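# Brisar Countertop Sealer, 140 ml bottle

Brisar is a clear sealer for stone and concrete counters and for the grout between wall tiles. It goes into the surface and does not make a film on top, so the color and the feel of your counter stay the same. We have sold it in our shop since the first season and it is the product we are asked for most often.

**Suitable for:** marble, limestone, unglazed tile, cement grout, polished concrete

**Not suitable for:** glazed tile, laminate, steel, oiled wood

**Contents:** 140 ml, enough for one normal kitchen counter in two coats

**Item number:** 77-11

## How to use

1. Clean the counter with warm water and a little Prurinon stone soap. Do not use vinegar.
2. Let it dry overnight. The stone must be dry also at the edges and behind the faucet.
3. Shake the bottle. Put a small amount on a folded cotton cloth and rub in circles.
4. Wipe off what remains on the surface after 11 minutes. If it becomes sticky, take a fresh cloth with a few drops of sealer on it and wipe again.
5. Wait 4 hours, then make the second coat in the same way.

The counter can be touched the same evening. Please wait until the next day before you put hot pots or wet things on it.

For grout lines we recommend the narrow Rieger brush (sold separately). Dirk Rathjen from our workshop has used it on his own bathroom wall and he found that a short brush holder makes the work easier in the corners.

## Care after sealing

Wash with mild soap. Take away red wine, lemon juice and oil as soon as you notice them, also on a sealed counter, for the sealer gives you time but it does not stop acid forever. A new coat is needed when a drop of water leaves a dark spot on the stone.
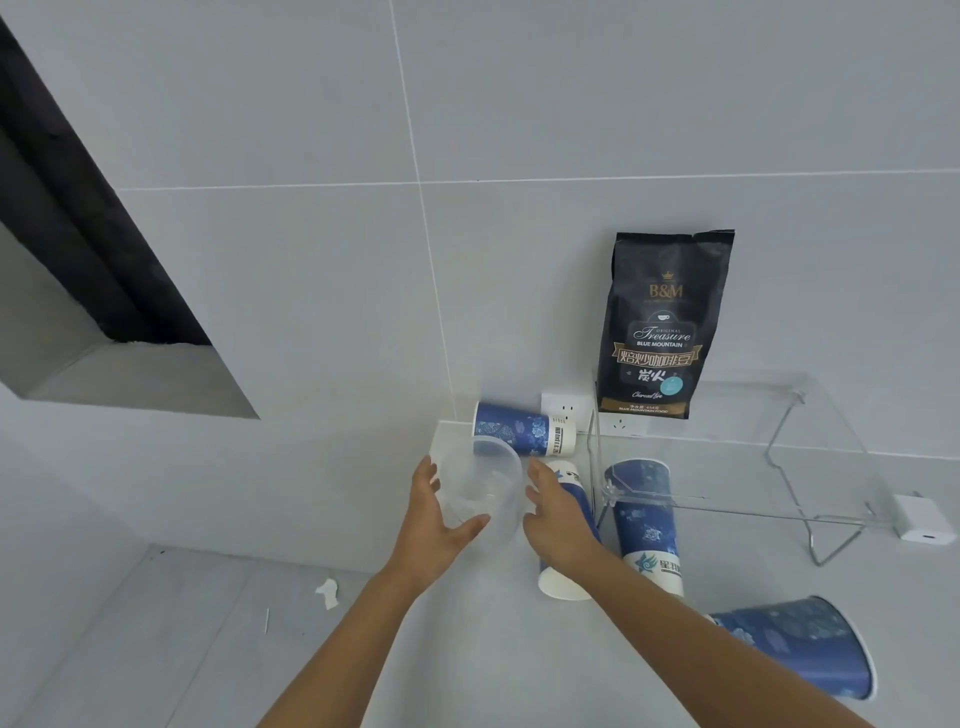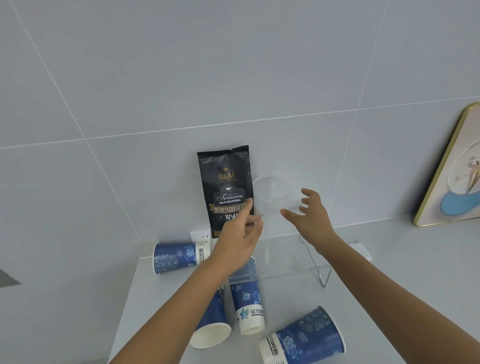 Coffee is the stain our customers write to us about most. It is dark, it has a little oil in it, and it often stands in a ring for hours before somebody sees it. On a pale counter, like the white one with the paper cups and the black coffee bag, such a ring would be easy to see from the door, and on dark stone you may find it only with your fingers. If a ring is already in the stone, please do not seal over it. Use first the Skencombe stain paste, leave it under plastic foil for one night, and begin with step 1 when the spot is gone.

## Delivery and questions

The bottle is sent in a padded carton and must stay free of frost. Opened bottles keep until the following March if the cap is closed well.

For questions about older stone, please write to Wiebke Eichhorn and add the kind of stone, if you know it. Orders for several bottles go to Kerstin Grube.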